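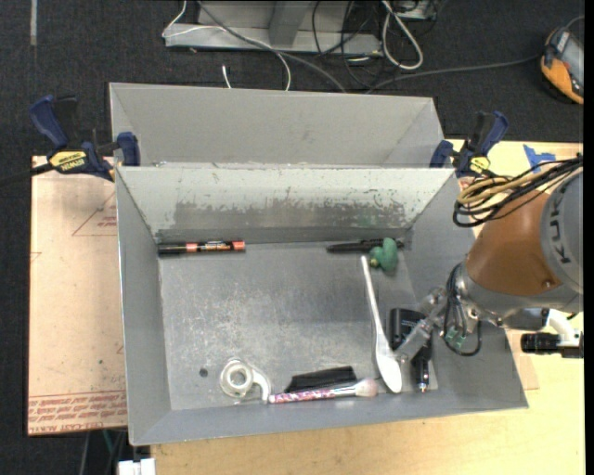 The Supply Room at Latemport

Most public libraries lend books, and a fair number now lend tools, seeds and musical instruments. The Latemport Public Library has gone a step further and opened a supply room from which any resident may take materials for school, office or craft use without charge and without a card. The room occupies the former periodicals store on the lower level, between the boiler passage and the local history shelves, and it is open during all library hours.

The idea came from the Corrigan branch, where staff had for years kept a drawer of pens and paper for patrons filling out forms. Demand on that drawer grew each fall, when families came in with lists from the schools. In October the library board agreed to set aside the periodicals store for a trial of 5 months. The trial was extended and the room became a permanent service in the spring.

Siobhán Ó Briain, who directs branch services, regards the project as an ordinary extension of library work. "A person who comes to us to apply for a job needs a computer, a printer and something to sign with," she says. "We have always supplied the first two."

Stock arrives from several sources. Offices that are moving or closing send what they do not wish to carry with them. Residents bring in the contents of desks and closets. The Seter Paper Company, whose mill stands on the river road, provides trimmed ends of card and drawing stock that would otherwise be pulped. Over 700 households have donated at least once, according to the library's own register, and the library asks donors to call ahead if they intend to bring more than a single carton.

Sorting takes place on Tuesday and Friday mornings. Pens and markers are tried on scrap paper before they go out, and those that have dried up are set aside. Notebooks with a few used pages are accepted once the written sheets have been removed. Binders are wiped down and grouped by width. Scissors and craft knives are kept behind the desk and handed out on request. The library does not accept paint in open cans, solvent glue, or electrical equipment of any kind.

The furnishing of the room was kept deliberately plain. Shelving came out of the old stacks and was cut down so that children could reach the upper level. The architects, Urum, first proposed a system of closed cabinets with printed labels. The library preferred open storage, on the grounds that visitors who must ask for an item will often go without it. Urum revised the plan, widened the center aisle for wheelchairs and strollers, and added a long counter under the windows where patrons may test materials or wrap a parcel.

Teachers have become the most regular visitors. Several now plan their projects around what the room has in quantity, which may be envelopes in one month and colored card in the next. The library sends a stock notice to the schools every 4 weeks. Small nonprofit groups also draw on the room for mailings, and the town's evening language classes obtain nearly all of their folders there.

The service has not been free of difficulty. Donations rise sharply at the end of the school year, when demand is at its lowest, and the lower level offers little space for overflow. Damp was a concern during the first winter — paper stored against the north wall had to be moved twice — and the library has since installed a drying unit. There is also the question of cost. The room's annual budget covers a part-time clerk, cleaning and the removal of unusable goods, and the last of these has been higher than expected. A clearer list of accepted items was posted at both entrances on 27/05/2025.

Other towns have asked for advice. Ms. Ó Briain recommends that they begin with a single shelf near the front desk and watch what leaves it. In Latemport, she notes, the item that residents request most often remains the plain manila envelope, and the library seldom has enough of them.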